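Laitinen Creek Community Food Garden
Progress report to the Brekano Fund, second reporting period

Purpose of this report

The grant agreement asks for a written report at the midpoint of the funded work. It covers what was done since our first report in August, what was spent, what has slipped and what we plan to do next. The first report dealt mostly with the lease and the soil tests, so those are only mentioned here where something has changed.

Summary

The garden is open and growing food. The raised beds are in, the main water line is connected and the first full summer of produce has been picked and handed out. The shade structure is behind schedule and the compost bays had to be rebuilt. We are not asking for more money, but we are asking to move part of the shade budget to water storage. The details are under Budget. 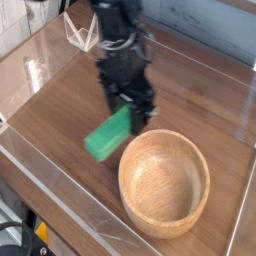

Lindsay Tapsell

Site works

The lower half of the block was graded in the first few weeks of this period. The contractor found old concrete footings along the creek side, left from the sheds that used to stand there. Removing them took four extra days of machine time. We kept two of the longer pieces as edging for the path, and the rest went to the recycling yard.

All of the raised beds planned for stage one have now been built and filled. The beds on the northern side are set at a higher level for people who garden from a chair or who find it hard to bend. These have been the most popular by a long way and there is a waiting list for them. If stage two goes ahead we would build more of the high beds and fewer of the standard ones.

The main path is compacted gravel. It held up well through spring but the section near the gate has started to wash out after heavy rain, and it is not yet good enough for a wheelchair in wet weather. We have had a quote to put a shallow drain across the top of the path and resurface the worst stretch. This can be met from the site works line.

Fencing was finished on time. The gate has been rehung once because the post moved. It now closes properly.

Water

The connection to the mains was made later than planned, as the first application was sent back for a missing drawing. For five weeks we watered by hand from the tap at the hall next door. The hall charged us at cost and we are grateful for it, but the labour was heavy and we lost most of the first sowing of carrots and all of the coriander.

The drip lines are now running on a timer. The Vistutix controller we bought has two zones, one for the beds and one for the fruit trees along the fence. The tree zone runs at low pressure at the far end and the last three trees are still being watered with a hose. The supplier has suggested a larger pipe for that run and we will try it before next summer.

We have one rainwater tank, which holds 2000 litres. It was empty for most of the dry weeks. A second tank of the same size would fit on the existing slab and could be filled from the hall roof. The hall has agreed to this in writing.

Planting and harvest

Spring planting was mainly lettuce, silverbeet, peas, broad beans and spring onions. Over summer we moved to tomatoes, zucchini, cucumbers, climbing beans, eggplant and corn. The corn was poor. It was planted in a single long row against advice and the cobs were badly filled. It will go in a block next time.

The total harvest for the period was 1628 kilograms, weighed at the shed before it left the garden. Tomatoes and zucchini made up more than half. This is lower than the target in our application, and the gap comes almost entirely from the weeks without mains water.

Produce was shared in three ways. Plot holders kept what they grew in their own beds. Food from the shared beds went to the pantry at the hall, and anything left over at the end of a picking day was put on the table by the gate for neighbours to take. The pantry has told us that greens and tomatoes go the same day, while the larger zucchini tend to come back. We are picking them smaller now.

The fruit trees are too young to crop. Two of the citrus have leaf miner and have been cut back. One plum died and has been replaced.

Compost

The first set of compost bays was built from untreated pallets on bare ground. By the end of spring the back boards had rotted and rats had moved in underneath. We took the bays apart and rebuilt them on pavers with fine wire mesh under and behind. There has been no sign of rats since.

We take kitchen scraps from up to 267 households through the bucket scheme. Most of the scraps are clean, although plastic bags and fruit stickers remain a nuisance. A one-page guide has been printed and goes home with each new bucket. Coffee grounds from the two cafes on the main road are collected separately and go straight to the worm farm.

The finished compost is still too coarse for seed raising, so we have been buying in a seed mix from Testico. A sieve is being made up from leftover mesh and we expect to stop buying in the mix by spring.

Workshops and people

Nine workshops were held in this period. The best attended were seed saving, pruning and the session on keeping tomatoes going in hot weather. The preserving workshop had to be run twice, as the hall kitchen only holds 12 people safely. The workshop on native bush foods was put off when the presenter was ill and will be held in autumn.

The primary school has taken on two beds. Classes come down in the morning during term and have grown radishes, peas and sunflowers. Over the holidays the beds were looked after by a few of the families. One bed dried out in January and will need to be dug over before it is replanted.

All of the plots are taken. Some holders have not been seen for a while, and we have written to them to ask whether they want to carry on. The plot agreement says a bed can be passed on after six weeks without care. We have been slow to use this rule and would like to be firmer about it, though kindly - several people had good reasons for being away.

There was one injury to report. A helper cut a hand on a sheet of roofing iron while moving it from behind the shed. The cut needed stitches. The iron has been removed, gloves are now kept on a hook inside the shed door and the first aid kit has been restocked.

Budget

Spending is within the grant overall. Site works came in over its line because of the footings. Fencing and tools came in under and have covered the difference. The full ledger is attached to this report, along with copies of receipts. 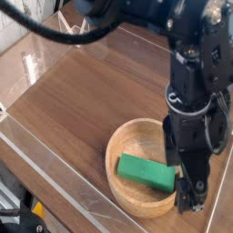 The amount left unspent at the end of the period is $3909. Most of this was set aside for the shade structure. The design we had in mind needs engineering approval because of its height, and the cost of that was not in our original budget. A lower structure with a sail in place of a roof would not need the same approval and would cost a good deal less. It would shade the bench and the potting table but not the far end of the beds.

We ask the Fund to approve the lower structure, and to let us use the money saved for the second rainwater tank and its fittings. No purchase has been made. If the Fund would prefer to hold to the original design, we would need to look elsewhere for the engineering costs and the work would move to next year.

Changes to the original plan

Other than the shade structure, there are three changes to note.

The chicken run has been dropped. The lease allows poultry but the neighbours on the creek side were worried about noise and smell, and we did not have enough people willing to do a daily roster.

The tool library has been moved from the hall to the garden shed. It was not being used at the hall because it was locked at the times people wanted tools. A combination lock on the shed has solved this. Two trowels and a hand fork have gone missing so far.

The garden map has been delayed. We would like it to show the beds as they now are, and a few are still to be numbered.

Next period

Work planned before the final report is listed below.

Resurface the path near the gate and put in the cross drain.
Replace the pipe to the last three fruit trees.
Build the shade structure, once the design is agreed.
Install the second tank, if approved.
Hold the bush foods workshop and at least four others.
Plant garlic, brassicas and broad beans in the shared beds, and a green manure crop in any bed that is resting.
Pass on unused plots to people on the waiting list.
Finish the map and put it up by the gate.

The waiting list for high beds will be kept separately so that we have a proper record of demand. We will include it in the final report.

Attachments

Ledger and receipts
Harvest record
Workshop attendance sheets
Letter from the hall about roof water
Quote for path drainage

Submitted 2/26/23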